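What's Under Your Feet? All About Carpet

Trerine Mill Museum -- Young Explorers pages

Take off your shoes and wiggle your toes. If you are standing on carpet, you are standing on thousands and thousands of tiny bits of yarn, all held tightly in place. Carpet is in classrooms, libraries, offices, bedrooms and even on aeroplanes, and most of us walk across it every day without giving it a second look. Let's give it one!

What is carpet made of?

The soft part you can feel is called the pile. It is made from yarn, a bit like the yarn people use for knitting but usually tougher. Some carpet yarn is wool, which comes from sheep. Wool is springy, so it bounces back up after you tread on it. Lots of other carpets use nylon or polypropylene, which are kinds of plastic pulled out into very long, thin threads. Some carpets have a mixture of wool and nylon, so you get the springiness of one and the toughness of the other.

Underneath the pile is the backing. This is the stiff part you see if you turn a piece of carpet over. It grips the yarn and stops it all falling out.

How does the yarn get in there?

Most modern carpet is made by tufting. Imagine a sewing machine as wide as a room, with a long row of needles all going up and down together. Each needle pushes yarn through the backing and leaves a little loop behind. Then the backing moves along a tiny bit and down come the needles again -- punch, punch, punch! After that, a layer of glue is spread on the back to lock every loop in place.

If the loops are left as they are, you have loop pile carpet. If the tops are snipped off, the yarn stands up in soft little tufts, and you have cut pile. Cut pile feels lovely and fluffy. Loop pile is usually harder wearing, so it is often chosen for busy places. In our Phan Gallery there is a square of loop pile with 3,000 loops in it, and you are allowed to touch it (please do!).

Why are so many carpets grey?

Have a think about all the floors you have walked on this week. I bet at least one was grey! Grey goes with almost any colour of wall or furniture, and a middling grey is good at hiding dust and small marks. Very pale carpet shows up muddy footprints, and very dark carpet shows up every crumb and bit of fluff.
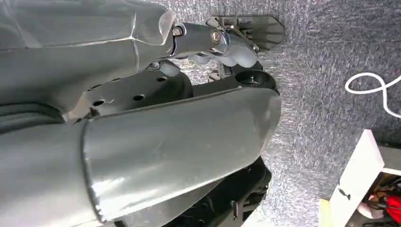 Carpet is good at keeping quiet

Try this. Drop a rubber on a hard floor and listen. Now drop it on carpet. The carpet makes much less noise! When something lands on it, the soft pile squashes a little and softens the bump. Carpet also soaks up some of the sound already floating about in the room, so voices don't echo so much.

Squares or rolls?

Carpet for a bedroom normally comes on a huge roll and is cut to fit. Schools and offices often use carpet tiles, which are squares that sit edge to edge like a giant puzzle. The reading room at Piravthorpe Library has 152 of them. If somebody spills blackcurrant squash, one square can be lifted out and a clean one popped in -- the other squares can stay exactly where they are.

Carpet words to know

Pile: the soft yarn on top.
Backing: the stiff layer that holds the yarn.
Tuft: one little bunch of cut yarn.
Underlay: a squashy layer that goes beneath some carpets to make them comfier.

Be a carpet detective

Find two different carpets at home or at school and look at each one through a magnifying glass. Can you spot loops, or cut ends? Is it all one colour, or are there flecks of other colours hiding in there? Draw what you see and bring it along to the Prikanik Room on your next visit. We'd love to put it on the wall.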